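Re: Anyone make it to the Dravness open day?

Hi all,

Yes, I went, and I owe you a report! I drove over to Nellton with my sister and we stayed way longer than planned. The best stop by far was the picking station in the back room. Plain white table, fake-looking fruit and veg, one blue bowl, and an arm with a two-finger gripper.
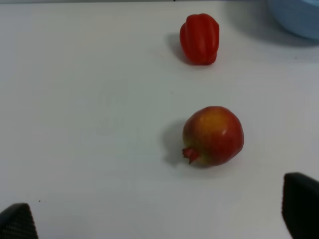
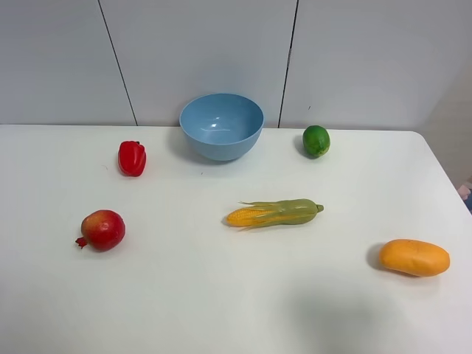 So, to Edin's questions.

On 2023-04-20 Edin Zupan wrote:
> Did they let visitors pick the items, or was it all canned?
> Also how long per pick? Last time I saw one of these
> (Garrido, back in February) I could have eaten lunch
> while I waited.

Visitors got to pick. You told the woman running it which thing you wanted in the bowl and she typed it in. A kid ahead of us asked for the corn and got a round of applause when it landed. I asked for the pomegranate and it took two tries – the first time the fingers closed too high and it rolled a bit. The second one was fine.

As for speed, I timed a few on my phone. The quickest was 13 seconds and most were about 15. Slow next to a person, sure, but no lunch break needed.

She said they had logged 2,000 practice picks before opening the doors, and that the round stuff still gives them the most trouble. I asked about wet produce and she laughed and said ask me next year. The software is called Dandalier. I didn't catch whether they wrote it themselves or bought it in, so if anybody knows, please post.

Downsides: parking was awful, and the talk upstairs was so packed we heard maybe half of it from the hallway. The coffee was free though (and pretty good!).

Korkor, you asked off-list whether it's worth bringing your students. I'd say yes, but call ahead and keep the group small. There's room for 5 at the table, tops, and everybody behind them just sees backs of heads. They do weekday visits if you write to the front office – I have the address on a card somewhere and will send it tonight.

Did anyone get into the welding demo? The line was out the door when we left.

Cheers,
Jo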